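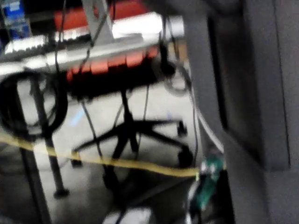 Writing the second book

Dagný Kárason wrote her first novel, Samora, on the train to work and told hardly anyone about it. The second, Hedegaard, took 7 drafts and most of her savings. It comes out in October.

"With the first one I had no idea how many words a chapter should be," she says. "With this one I knew, and it slowed me down."

Samora was a family story set on a ferry. It sold steadily through libraries and book groups, and her publisher, Drelis, asked for another. She signed before she had a plot. What she had was a name on a gatepost in Pundham, the small town where she has lived since her divorce, and a rough notion of two brothers who had both wanted the house behind it.

She aimed for 500 words a day and often fell short. When she was stuck she typed out old pages again from the top, changing things as she went. One whole draft was told by the younger brother. She dropped it after her editor asked why he was never in the room when anything happened.

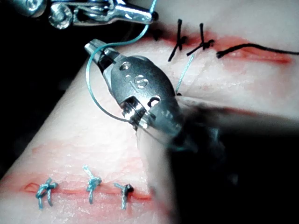

Two long incisions in a synthetic tissue pad, both being closed with sutures.

The dialogue gave her the most trouble. In Samora people talked a great deal, and reviewers liked that. The brothers in Hedegaard are 45 and 52 and have barely spoken for years, so she had to find other ways of getting them through a chapter. They mend a roof. They argue over a dog. There is a long supper in which the only subject is potatoes, and it is the part she reads aloud at events.
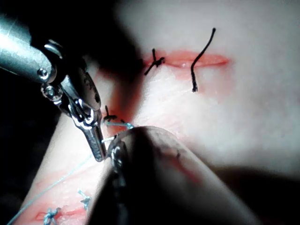 She now works in the mornings only, with the phone in another room, and stops at lunch even if it is going well. Afternoons are for letters and the garden. A third book has been started, in pencil, and she won't give its title. It has a large cast and they all talk.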